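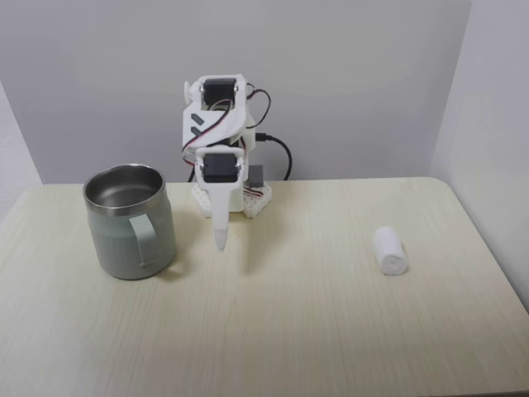
Metal mug and small white roll on the Piltby tabletop, with light gray walls behind.

EVTHORPE ADDS PILTBY TABLE AND LLORENTE MUG TO SMALL-ROOM RANGE

Evthorpe today announced the addition of the Piltby table and the Llorente mug to its range for break rooms, study rooms and compact kitchens. Both products can be ordered from July through the company's trade desk and through Grultden, its distribution partner for office and school interiors.

The Piltby is a single-surface table intended for rooms in which one piece of furniture has to serve for eating, desk work and light assembly. The top is wooden, pale in color, with a fine visible grain and rounded corners. A thin edge band, slightly lighter than the surface, runs along the perimeter. The finish is supplied in one shade only. Evthorpe has dropped the darker option offered with its previous table after reviewing order records, in which the pale finish accounted for 452 of 566 units shipped.

"Customers asked us for a top that is easy to inspect after wiping," said Rhun Probert, product manager for furniture at Evthorpe. "Crumbs and drips show up on a pale surface. We also kept the corners rounded, as the table is often placed where people have to walk past it."

Grain pattern varies between tops. Customers who intend to place several tables side by side should state this on the order form so that the tops can be selected from the same production lot. Selection does not affect the price but may add to the lead time. Tops from different lots are within tolerance for color and will not be accepted for return on grounds of grain variation alone.

The Llorente is a metal mug with a brushed stainless-steel interior and a flat bottom. The handle is pale sage green and forms a squared loop with a rounded outer contour. It was designed for shared kitchens, where mugs are stored on an open surface and picked up by many users during the day. The mug is sold in cartons of 12. Individual replacements are available to existing account holders.

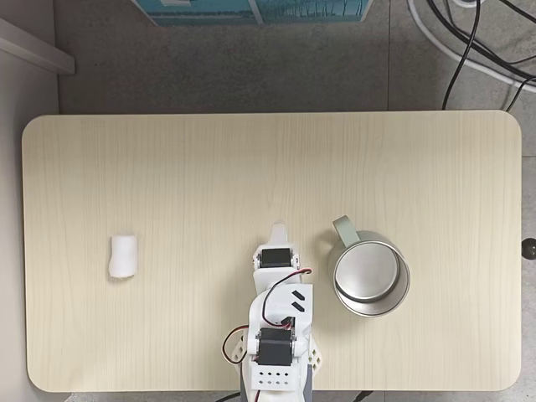
The two products are priced separately and there is no requirement to order them together. Evthorpe developed them in the same program because earlier customer feedback dealt with both: marks left on tables by drinkware, and mugs with handles that were awkward to hold when carrying more than one. The surface finish on the Piltby was tested with the Llorente standing on it, filled, for repeated overnight periods. A coaster is still recommended for drinks straight from the kettle.

Routine care for the table consists of wiping with a damp cloth along the direction of the grain, then drying. Abrasive pads and solvent cleaners should not be used on the top or on the edge band. Standing water should be removed promptly, particularly near the corners. The mug should be washed by hand or on the upper rack of a dishwasher and should not be placed in a microwave oven.

"The care sheet is one page and we would like it to stay that way," Probert said. "If a cleaning crew needs a special product for one table — or one mug — it will not get used."

The Piltby is delivered with the top and the underframe packed separately. Assembly requires 2 people and the hex key included in the carton. Grultden will offer assembly on site for orders placed through its own sales team; terms are set out in the distributor's price list.

Finish samples and the care sheet can be requested from the Evthorpe trade desk. Samples show the surface and the edge band and are sent at no charge to account holders.

Evthorpe Press Office | Contact | Copyright Evthorpe. All rights reserved. | Back to top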